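Household chore robots

Household chore robots are machines meant to do kitchen, laundry and cleaning work in ordinary homes. Term usually leaves out single-purpose appliances (dishwashers, vacuum discs). As of the last revision no general purpose model does a full day of chores unattended. Research and shop-floor trials are ongoing.

Background

Early work borrowed arms from factories, where parts arrive in the same spot every time. Homes don't do that. Cups get moved, drawers stick, somebody leaves a spoon in the bowl. The Urkdale trials, run by Grímur Frandsen, were among the first to score arms on a fixed list of 108 kitchen jobs, each one tried 10 times. Picking up and putting down went well. Wiping, peeling and anything with a bag went badly.

Two-armed setups became common later. One arm holds, the other works, or each takes its own side of the table. Cost and cable clutter went up, seperate control of the two arms stayed hard.

Table tasks

Table setting and clearing are the usual starting point. Objects are small, rigid and light, and a mistake costs a cup at most. Typical layouts mix a tray, cups, a cutting board with food on it, knives, a rice cooker or pot. Two-finger grippers are standard; hands with more fingers exist but break more often. Lids are a known problem, glass ones especially, as depth sensors read them poorly. 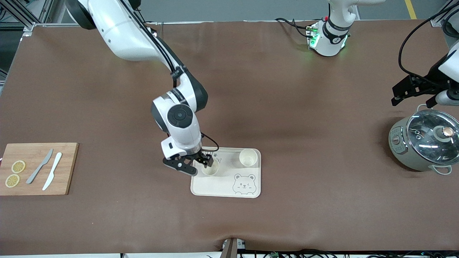

Shop-floor chores

Sweeping, bin emptying, restocking, tool return. Tristhorpe, a furniture plant, ran a mobile arm on night shift from November and logged 500 tool returns, 170 of them needing a person to step in. Most stops were dropped or doubled-up tools. Ditte Hjaltested, who wrote up the trial, rated the arm slower than a trainee but usefull after 10 p.m., when the aisles are clear.

Current limits

Speed. Still well behind a person on most jobs.
Soft things. Towels, dough, plastic wrap.
Knives. Usually moved, seldom used for cutting in home trials.
Recovery. A knocked-over cup often ends the run.
Price. The Riis two-arm bench is sold to labs only.

Disagreement

Sumaiya Mondal argues that tidying a table is close to solved and cooking is next. Parveen Farooqui disagrees, pointing out that most published runs take place on one table with the same objects. The Mostinska test tries to settle this by using kitchens the machine has never been in. Results so far mixed.

See also

Bimanual manipulation
Robot grippers
Mostinska test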